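Speaker notes, branch reps' evening, 8/2/21
Hedvika Vávra, twenty minutes plus questions

Title slide stays up while people find their mute buttons. Wait for the dog, whoever's dog it is.

Start with the number. 1,130 people work at the Geneck warehouse and the Sterkano packing hall put together. 297 of them are members. Say it twice, slowly, and leave a gap. Someone will unmute to tell me it was higher in their day. It was. Thank them and carry on.

What I was asked to talk about: recognition, and why we still haven't got it at Sterkano. What I'm going to talk about: shift swaps. They are the same subject, but give me five minutes to get there.

The swap story. Management at Sterkano brought in a rule that any swap needs 39 hours' notice. Pause here. Thirty-nine. I asked where it came from and was told it had been "arrived at". I pictured it coming in by train. The old arrangement was a word with your supervisor and a name on the whiteboard, and it had worked well enough that no one had ever thought to write it down, so when it went we had nothing to wave at them.

Point to make: custom and practice is a decent argument, but you need people willing to say out loud that it was the custom. We had 2 at the first meeting. One of those had come in for the radiator.

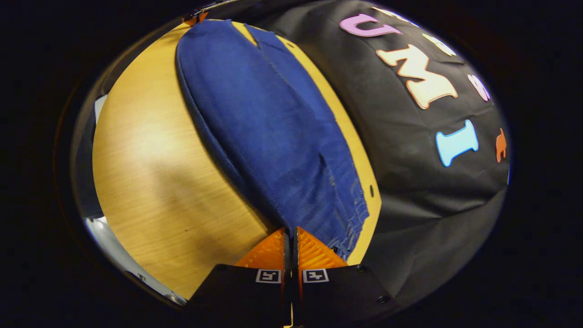

Then the petition. Don't oversell it. It was one sheet of A4 asking for the whiteboard back, and it went round the canteen under a plate. People who had crossed the yard for years to avoid a union leaflet signed it standing up. Read out the wording if there's time, it's only the one sentence and the spelling is our own.

The company's reply ran to four pages and used the word "journey". Do not do the voice. I did the voice at Brabec and it got back to them.

Where we are now: the notice period is "under review", the whiteboard is back up, and the pens are locked in an office. I count this as progress and I'd ask the room to be kind about it.

Bring it round to recognition. Membership at Sterkano moved after the petition, and it had not moved after the pay leaflet, the pensions leaflet or the leaflet about leaflets. Ask reps to go back and find their own whiteboard. Something small, that everyone moans about, that somebody in charge could fix by lunchtime if they felt like it.

If Cakel comes up: we are not commenting until the hearing. If it comes up again, same answer, with a smile. If the regional office asks, I have gone through a tunnel.

Questions. Likely ones: agency staff (yes, they can join, forms from me), subs (no, they aren't going down), and when we can meet in a real room with biscuits (ask me something easier).

Last slide is the phone number. Check it this time, the old one belongs to a tile shop.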